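테니스공 '친환경 포장' 바람, 조금만 천천히 보자

클럽 소식지 1월호 | 2019년 1월 13일

새해 들어 용품 업체들의 안내문이 부쩍 늘었다. 그중 회원들이 가장 많이 물어보는 것이 Jiltach의 새 포장이다. 딱딱한 플라스틱 캔 대신 얇은 비닐 포장에 공을 담아 팔겠다는 것인데, 안내문에는 '지구를 생각한 선택'이라는 문구가 세 번 나온다. 무엇과 비교해서 얼마나 나은지는 한 번도 나오지 않는다.

공을 캔에 담는 데는 나름의 사정이 있다. 일반적인 시합구는 속에 압력을 넣은 고무공이고, 캔도 압력을 넣어 밀봉한다. 뚜껑을 딸 때 나는 '칙' 소리가 그 압력이 빠지는 소리다. 포장이 압력을 잡아주지 못하면 공은 창고에서부터 천천히 죽는다. 무압구라면 얘기가 다르다. 애초에 빠질 압력이 없으니 자루에 담든 상자에 담든 상관이 없다. 그런데 Jiltach 안내문은 새 포장에 들어가는 공이 어느 쪽인지 밝히지 않았다. 메일로 물었더니 '프리미엄 사양'이라는 답이 왔다. 답이라고 하기 어렵다.

Mandex 쪽은 한술 더 뜬다. 개봉한 공을 다시 넣고 돌려 잠그면 압력이 살아난다는 보관통을 회원가로 주겠다고 한다. 원리 자체를 의심하지는 않는다. 바깥 압력을 높여두면 공에서 빠져나가는 속도가 줄어드는 것은 맞다. 다만 이미 닳은 펠트는 어떤 통에 넣어도 돌아오지 않는다. 우리 코트처럼 바닥이 거친 곳에서는 공이 물러지기 전에 털부터 벗겨지는 경우가 더 많다. 게다가 홍보물에 실린 그래프에는 세로축 눈금이 없다. 눈금 없는 그래프로는 무엇이든 증명할 수 있다.

재활용 문제도 짚고 가자. 투명한 몸통은 대개 페트지만 테두리는 금속인 제품이 많고, 겉에는 인쇄 필름이 둘러져 있다. 통째로 분리수거함에 던지면 선별장에서 제대로 걸러질지 장담하기 어렵다. 그렇다고 비닐이 더 나은가 하면 그것도 모르겠다. 무게가 가벼운 것은 분명한 장점이다. 하지만 여러 재질을 겹쳐 만든 비닐이라면 떼어낼 방법이 없으니 결국 태우거나 묻게 된다. 업체가 재질 표기를 먼저 보여주면 될 일인데, 두 번 요청해서 두 번 다 못 받았다.

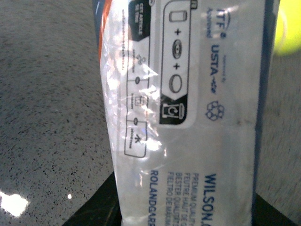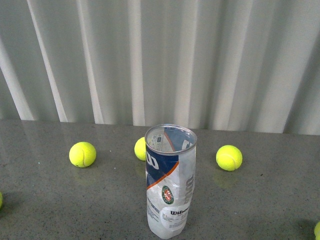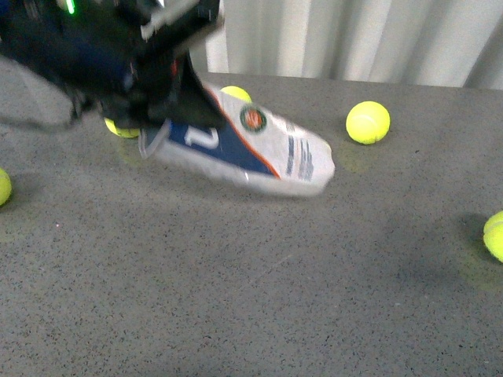
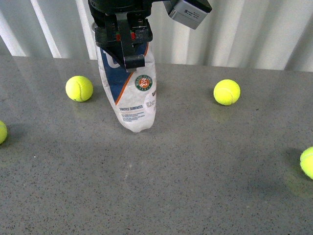 네 장 모두 테니스공 포장.

Sebastian 실내코트의 회수함 사업도 비슷한 눈으로 보고 있다. 지난 6월에 시작해서 헌 공 798개를 모았다고 게시판에 크게 붙여놓았다. 모은 것까지는 좋다. 그 공이 어디로 갔는지 물으면 '협력 업체에 전달'이라는 말에서 멈춘다. 의자 다리에 끼우는 용도로 학교에 보냈다면 그것대로 훌륭하고, 갈아서 코트 바닥재로 썼다면 더 듣고 싶다. 창고에 쌓여 있다면 그렇다고 말해주는 편이 낫다. 우리 클럽도 같은 회수함을 들이자는 의견이 있지만, 행선지를 확인하기 전에는 찬성하지 않겠다.

우리 쪽 사정도 공개한다. 클럽이 한 해에 산 시합구는 145캔이다. 이 가운데 16캔은 대회가 비로 밀리면서 뜯지도 않은 채 남았다. 포장을 바꾸는 것보다 덜 사는 것이 먼저라고 보는 까닭이다. 연습구는 무압구로 돌리고 시합구는 대회 때만 꺼내면 캔 수는 금방 줄어든다. 무압구는 팔꿈치에 부담이 간다는 회원이 있고, 그 말도 맞다. 타구감이 딱딱한 것은 사실이니 레슨반부터 섞어 써보고 불편하다는 사람이 많으면 되돌리면 된다.

공동구매를 대행하는 Hillo에는 이번 주문에서 새 포장 제품을 빼달라고 했다. 11% 할인을 포기하는 셈이라 불만이 있을 줄 안다. 그래도 내용물이 어떤 공인지 모르고 한 상자씩 들여놓는 것보다는 낫다. 개인적으로 사서 써본 회원은 날짜를 적어두고, 개봉한 날과 일주일 뒤에 어깨높이에서 떨어뜨려 얼마나 튀는지 비교해서 알려주기 바란다. 새 공 하나를 옆에 두고 같이 떨어뜨려야 의미가 있다. '느낌이 좋았다'는 후기는 이미 홍보물에 충분히 실려 있다.

결과는 클럽하우스 게시판 아래 노트에 적어도 되고 소식지 메일로 보내도 된다. 기존 캔 제품 주문은 평소대로 받는다.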